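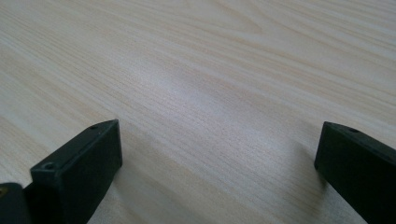

Print this page | E-mail this page

Pre-flight checklist for Office add-ins, with comments from the person who has to run it

Filed by Judite Azevedo under Add-ins, Deployment

We shipped the Loureiro task pane to 811 desktops in July and spent the following Thursday apologizing to most of them. This is the list we now run before anything leaves the building. Each line gets OK, FIX or WAIVED, plus a comment. The comments below come from the last pass on Prititz, our invoice lookup add-in for Excel. I have removed only the swearing.

MANIFEST

1. Version number raised since last release. FIX. It matched the old one to the last digit. Excel was quite right to ignore us.

2. Every URL is HTTPS and points at production. FIX. The help link went to Belmiro's laptop. Belmiro was at lunch and so was the laptop.

3. Permission level is the lowest that works. OK. We asked for ReadWriteDocument and we do write to the document. Last time we asked for it because it was at the bottom of the dropdown.

4. Display name spelled correctly. OK. Don't laugh. See the Brirnura release.

5. Icons load at all sizes. OK, though the small one looks like a stapler. It is meant to be an invoice. WAIVED by Eulalia Yáñez, who drew it.

STARTUP

6. Pane opens on a clean profile. OK.

7. Pane opens on a profile that has had every previous version since the beginning of time. FIX. Blank white pane, no error. Cleared the add-in cache by hand and it came up. We cannot do that on every desktop, so the release notes now have a paragraph about it, which will be read by me.

8. Pane opens with no network. OK. It says "Can't reach the server," a big improvement on "undefined."

9. Sign-in window appears in front of Excel. FIX. It appears behind Excel, where it waits politely until it times out. Fixed on the second try.

DATA

10. Insert 200 rows into an empty sheet. OK. Quick.

11. Insert 3,000 rows into a sheet with formulas. FIX. Excel went gray and thought about its life. We were calling sync inside the loop. Moved it outside the loop. I have now written this comment for three different add-ins and would like it carved over the door.

12. Dates arrive as dates. FIX. They arrived as text that looked like dates, and sorted accordingly, with April first.

13. Leading zeros survive in account numbers. OK, after an apostrophe was involved.

14. Insert into a protected sheet fails with a readable message. OK. "This sheet is locked. Unlock it and try again." Binta Bassey wrote that one, and I'd like her to write the rest.

15. Undo does something sensible. WAIVED. It does something.

LOOKS AND MANNERS

16. Usable at the narrowest pane width. FIX. The Insert button wrapped onto 2 lines and became the "Ins ert" button.

17. All controls reachable by keyboard. FIX. Tab went into the customer list and never came out. Escape now gets you back to the search box.

18. Readable in the dark theme. OK. It was black on dark gray until Monday's build, very elegant if you already knew what it said.

19. No test data visible. FIX. The default customer was "Soria Test DO NOT PAY." Accounts has asked us to leave it in. We have declined.

GETTING OUT AGAIN

20. Previous package saved somewhere other than the server being updated. OK.

21. Rollback tried for real, start to finish. OK. Took longer than the rollout. I put this line in after Loureiro and it stays in, however late it is in the afternoon.

22. Help desk told before the users are. OK. They sent back a thumbs-up and a list of dates when they'd prefer we didn't.

Result: not released. Second pass when the FIX lines are cleared. Items 7 and 11 get rerun by someone who didn't write the code.

Print this page | E-mail this page

Comments (4)

Salvador Sequeira
Number 7 cost us a week. Do you clear the whole cache folder or only the one add-in? We cleared everything and people lost settings in tools we'd never heard of.

Judite Azevedo
Everything, on the test machine. For users I'm still looking for something gentler. If you find it, please post it.

Belmiro Nogueira
For the record, the laptop was in my bag and the help page was running fine.

ribbonhater
You need a line for co-authoring. Two people hit Insert at once on ours and each got half of the other one's rows.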